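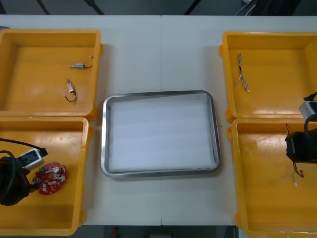 Is the Kitero 3061 really a beginner's kit, one reader wanted to know after my last column, or do you need to have built a radio before to get any sound out of it? She had bought an Adano kit for her son and they gave up halfway, with a bag of leftover parts and a board that only hummed.

Fair question, and I'm so happy to say yes, it's a beginner's kit! I've built two of these now (one for me, one as a gift, and I may have kept both) and this is the most fun I've had with a soldering iron in years.

Kitero 3061 Tabletop Radio Kit
Reviewed 20th April

What you get

There are 251 pieces in the box, which sounds terrifying until you see how they're packed. Everything comes in numbered paper envelopes that match the chapters in the book, so you only ever have one small pile in front of you. Resistors are taped to a card with the value printed beside each one, which saved my eyes a lot of squinting. The speaker, tuning dial and wooden case have their own layer at the bottom.

You supply an iron, solder, small cutters and a screwdriver. I'd add something with sides to tip the parts into. A baking pan is fine, a shallow metal tray is better, and either one beats crawling under the desk after a spring.

The book

Oh, I love this book. It's spiral bound so it lies flat, the drawings are big, and each chapter ends with a little test you can do before going on. After chapter two you touch a wire to a battery and a light comes on. After chapter four the speaker clicks. By the time you reach the tuner you already know that everything behind it works, and if something doesn't, you know which envelope to go back to.

My one complaint is chapter five, where the drawing of the coil is turned around from the way you're holding the board. I wound mine backward the first time and had to start over. Kitero has a corrected page on its website, so print that out before you begin.

Sorting is half the pleasure, for me anyway. I lay out one envelope at a time, check it against the list, and put anything with a polarity off to one side so I remember to slow down. 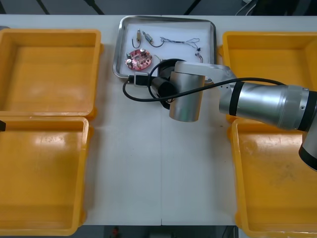
How it sounds

Better than it should! The speaker is small and there isn't much bass, but voices are clear and warm. I live on the hilly side of Clukham, where reception is poor at best, and it still pulled in 6 stations with the antenna just hanging off a bookshelf. My old store-bought set gets four.

The dial turns smoothly with a bit of weight to it. The volume knob is scratchy in the lowest part of its range on one of my two radios and perfect on the other.

Compared with the Van Loon

Van Loon makes a similar kit with a nicer case, real joints at the corners and a darker stain. If looks matter most to you, get that one. The instructions are a single folded sheet, though, and I wouldn't hand it to a first-timer.

Price and time

I paid $40 for each kit. The first took me four evenings and the second took two. Batteries aren't included. The case needs a light sanding on the back edge, and I gave mine a coat of wax. Kitero says a clock module that fits the same case is coming in July, and I've already cleared a shelf for it.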